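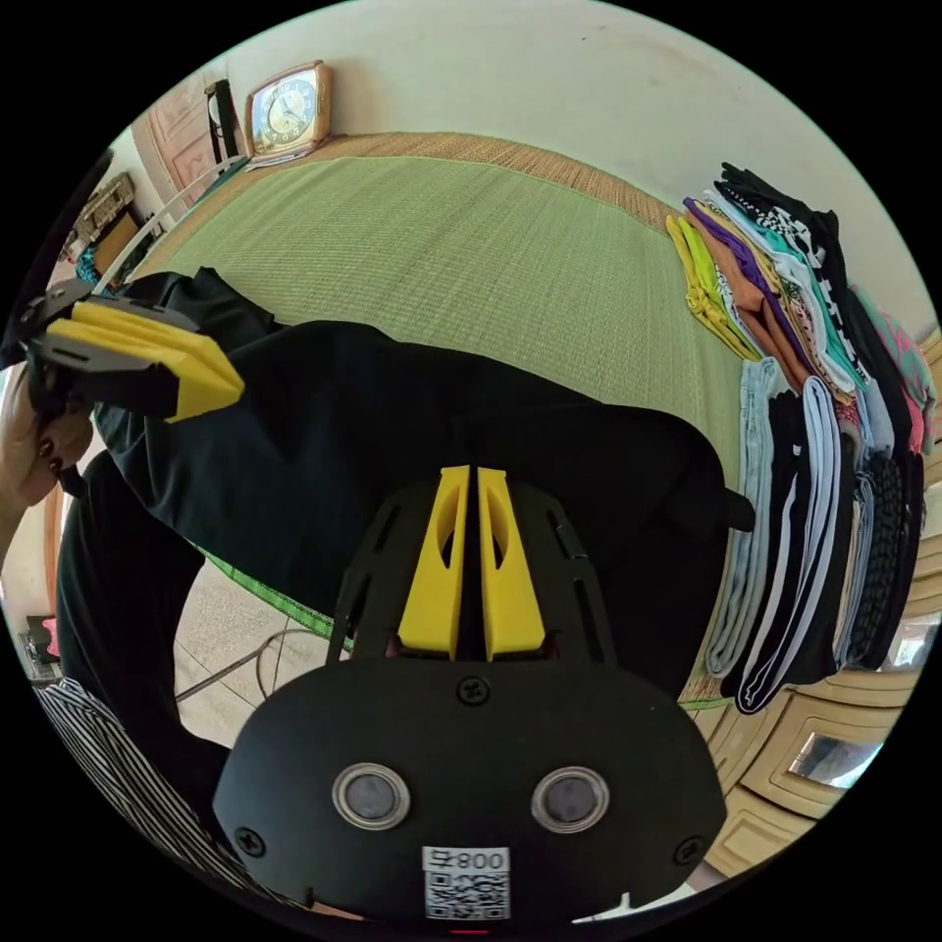
4.3 Folding and Stacking Garments

Section 4.3 applies to all residents of Vurndale House and to staff assigned to the laundry service. Garments are to be folded on the green mat. The door side of the mat must remain clear at all times.

1. Sort the load before folding begins. Place shirts, trousers and dark items in separate groups.

2. Lift one garment at a time and spread it flat. Straps and sleeves shall be drawn out to their full length and then turned inward.

Note: Black garments show lint readily. Brush them before the first fold – not after.

3. Fold shirts lengthwise, then from hem to collar. The finished width should not exceed 26 cm.

4. Fold jeans and track pants in half along the inseam, smooth the legs, and fold again until the garment will stand on its edge.

5. Arrange the folded shirts in a row along the edge of the mat. Trousers and knits form a separate row beside them. Checkered and patterned pieces may be kept with the shirts.

Caution: Do not stack heavy knits on top of shirts. Creases set in this way may require pressing (see Section 4.6).

6. Transfer each row to its assigned shelf, beginning with the trousers. Support the row from beneath with both hands.

7. Items without a name tape are to be recorded on Form 197 and delivered to Kam-wah Fung at the linen office before 4:30 p.m.

Note: Shelf liners are replaced each September. Requests for additional liners should be addressed to Stijn Van Dijk – one request per room.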